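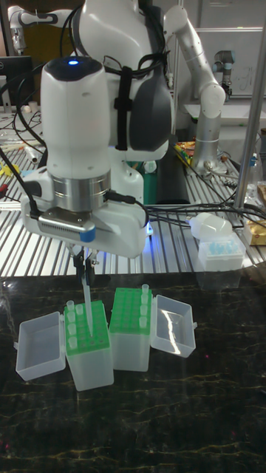
Wanted: belayers, brushers and one patient photographer for Jirdale

3 min read

So I'm finally doing it. I'm writing the guidebook to the Jirdale crags, and I need people to come climb with me!

I've been going up there since college, mostly with Maja Olszewski, and between us we have a shoebox of scribbled topos that only we can read. The trouble is that a lot of those routes have had one ascent, by one of us, on a good day. I want other hands on them before I put a grade in print. There are 396 routes on the list and I'd love to get 200 of them rechecked before the snow comes.

What I'm after:

8 climbers who lead trad comfortably at 5.9 or better, and can give me at least 2 weekends
A few folks who are happy to belay, haul rope and scrub lichen (you'll get on plenty of easy stuff too)
Somebody with a decent camera who doesn't mind hanging on a fixed line for an hour while I dither on the crux

I can't pay you. I can cover gas from Priridbridge, feed you on Saturday night, and put your name in the book – plus a free copy when it's printed. Bring your own rack, helmet and tent. The approach is steep and the last part is talus, so wear real shoes.

First meetup is Saturday, August 8, 2020, 7 a.m. at the Dewan trailhead. If you can't make that one, write anyway and tell me what you've been climbing and which weekends you have free. Beginners, please ask Edem Gyamfi about his toprope evenings first. They're great!

– Nikola Sikora

14 shares | 6 comments

Recent posts
Resoling at home: my second try
Wet June on the Pallera slabs
New anchors on the north side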